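Small Business Promotion, Unit 4
Contests and giveaways on social media

Read this before the seminar. The handout covers what a shop should settle before it posts a contest, and how to judge the result afterward.

What a giveaway is for

A contest post gets attention for a short time. The shop gives up a prize and some staff hours, and in return it reaches people who don't follow it yet. Likes cost the person almost nothing, so a high number of likes says little about later sales. Comments, shares and visits to the store page say a bit more.

Our main case is Groline, a garden supply store in Skorkcombe. In March it offered a $200 store credit to one person who liked and commented on a post. The post passed 2,000 likes in 8 days. The store had 4 employees at the time and no one had been assigned to answer comments. 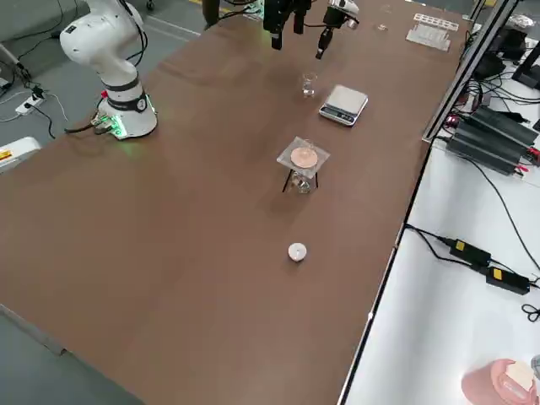 Most of the comments were questions about the rules. People wanted to know if they had to live nearby, if they could enter twice, and when the draw would be held. The store answered the first few and then fell behind – by the second weekend there were more complaints than entries.

Compare this with Plusent, a phone repair shop on the same street. Its prize was smaller (a free screen replacement) and it drew far fewer likes, but the rules were in the post itself. Entrants had to name the phone model they owned. The shop used those answers to decide which parts to stock.

Rules to put in the post

Who can enter, and from where
Opening and closing date, with the time
How the winner is picked
How the winner will be told, and how long they have to reply
What the prize is worth and whether it can be swapped for cash

Keep a copy of the rules off the platform as well. Posts get edited, and an entrant may ask what the text said on the first day.

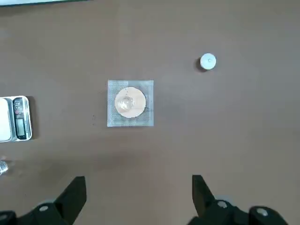
Measuring the result

Write down the follower count, weekly store visits and weekly sales before the contest starts. Check all three again a month after it closes. Followers gained during a giveaway often leave soon after, so the count on closing day is not much use.

For the seminar

Bring one contest post from a local business. Mark which of the rules it includes and which it leaves out. We will also go through the Prothero worksheet, so have the first page filled in.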